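Baiba did not believe in the Brokstead money. Her aunt had been promising it since January, and every aunt in the family had promised something.

"Three hundred a month," Gemma said. "For life."

"Whose life?"

Gemma put the letter down on the brown tablecloth, next to the box of beads. It was signed by a Torben Dreßler, who spelled annuity two ways on one page.

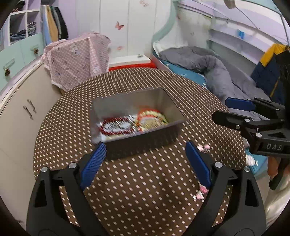
## The visit

Dreßler came at 4 and wouldn't take off his coat. He said the old lady had been very fond of them both.

"She met me once," Baiba said. "She called me Barbara."

He turned a page. There was a small fee, he said, just to release the funds.

Gemma already had her purse open. Baiba reached over and shut it.

"Take it out of the first month," she told him.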